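Squashy, Crinkly, Stiff: Why Plastic Can Be So Many Different Things

By Nuria Yimer, for the Broscombe Young Makers pages

Last August I was helping my friend Edit pack up her workroom, and we ended up with plastic everywhere. There was plastic film in a great noisy heap on the floor, plastic tape stuck to my elbow, plastic bottles, plastic bags full of more plastic bags. And I started wondering how one sort of stuff could do so many jobs. A bottle stands up on its own. A sheet of film flops over your hand like a very thin pancake. How can they both be plastic?

Well, the word "plastic" is a bit like the word "animal". A frog is an animal and so is a horse, but you wouldn't try to ride a frog. Plastics are a whole family of materials, and there are lots of relations in it.

What they have in common is that they're made of very, very long chains. The chains are much too small to see, so try thinking of cooked spaghetti in a bowl. Each strand is one long chain, and they're all tangled up together. When you heat many plastics, the strands can slide past each other and the plastic goes soft enough to squash into a new shape. When it cools down, the strands stop sliding and the shape stays put. The clever word for one of these giant chains is a polymer (say it POL-ee-mer).

If you spread the plastic out terribly thin, you get film. A plastic that would be quite stiff as a thick lump can turn floppy when it's made into a sheet, and then you can wrap it round almost anything, even something with a very awkward shape. 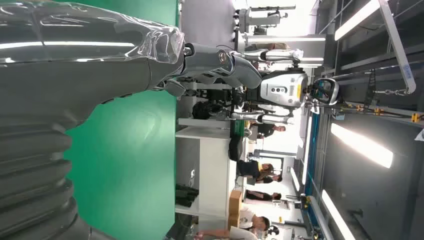 Why does clear film look so shiny?

If clear film is see-through, you'd think it would be hard to spot. But have you noticed how it flashes at you when it's been scrunched? Every crinkle has lots of little slopes, and each slope tips the light off in its own direction. Most of the light goes straight through the film. A little bit bounces off the surface, and if it bounces towards your eyes you see a bright white streak. Move your head and the streaks move too!

A flat piece does it as well, only you get one big shine instead of lots of thin ones. Windows are the same. I can see out of mine perfectly well, and I can also see a pale sort of ghost me holding a mug of tea.

The noise is another thing I love. When film bends sharply, little bits of it snap from one shape to another, and each snap gives the air a tiny shove. Lots of snaps together make a crackle. Edit Rácz (that's my packing friend) says she can tell from the next room if I'm wrapping something properly or just playing with it.

Wrapping is useful for cardboard too. Cardboard is strong for its weight, but it's made of paper, and paper soaks up water and goes soggy. Water can't soak into plastic film like that. So the card does the standing-up job and the film keeps off drips and dust. Bottles have a different problem. Their liquid is on the inside and wants to get out.
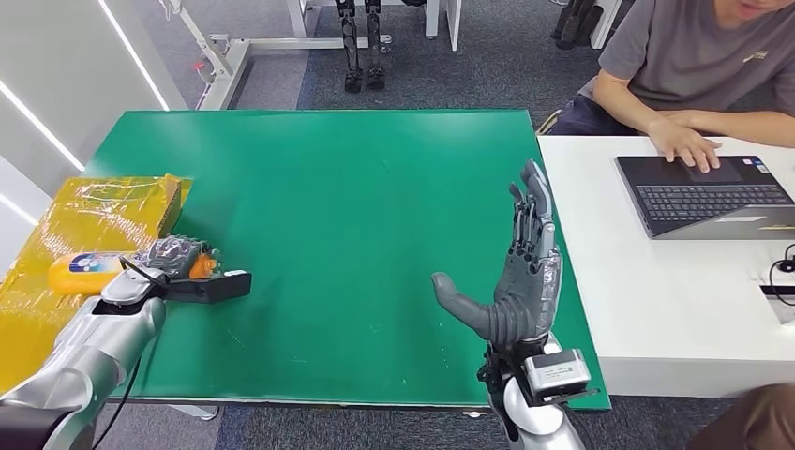
A yellow cardboard box in shiny film, and an orange bottle on its side.

How do you make a hollow bottle?

This puzzled me for years. You can't easily carve out the middle of a bottle through that skinny little neck, can you? The trick is called blow moulding, and it's a lot like blowing up a balloon inside a box.

First, some plastic is warmed until it's soft, and made into a tube. The tube goes inside a mould, which is a hard case with a bottle-shaped space in the middle. The mould has 2 halves that close round the tube. Then air is blown in. The soft plastic swells up and up until it's pressed against the walls of the mould, and it copies every curve it touches. Once it has cooled, the mould opens and out comes a bottle. The cap is made separately.

Have a look at an empty bottle at home and see if you can find a faint line running up the side. Lots of them have one. It marks the place where the halves of the mould met.

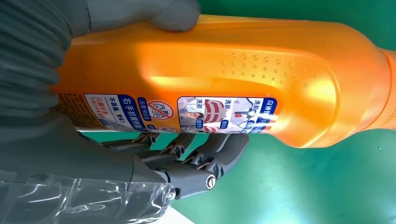 Bumps on a bottle can be made at the very same moment as the bottle. You don't need to glue them on. If the inside of the mould has little dips in it, the soft plastic pushes into the dips and comes out with bumps. Smooth, shiny plastic can be slippery, especially if your hands are soapy, and a bumpy patch gives your fingers something to hold on to. The orange bottle has a patch of small raised dots near its shoulder, and the dots are exactly the same orange as everything round them. That's a handy clue that they were moulded in. Its label is in Chinese, and one of the phrases, 不易漏, means "doesn't leak easily". There's also a red circle with a slash through it, the sort of sign that means "don't" in plenty of countries, whatever language you read.

Try it: the feely test

Ask a grown-up for a few clean, empty bottles and tubs that held food or drink. Leave cleaning bottles alone, even empty ones.

1. Shut your eyes and run a finger slowly over each one.
2. Find the smoothest part and the roughest part.
3. Wet your hands and pick each one up over the sink. Which one tries to escape?
4. Draw the bumps, ridges or dents you found, and mark where your fingers went.

If you've got some spare food wrap, scrunch a small piece next to a lamp and hunt for the white streaks. Keep film and bags well away from your face and from little brothers and sisters, and put the pieces in the bin when you've finished.

I did the feely test with 16 things from my own kitchen. The winner was a sauce bottle with ridges all the way round, and the worst was a shampoo bottle that had sneaked in from the bathroom. It shot out of my hands and went behind the washing machine, and I still haven't got it back.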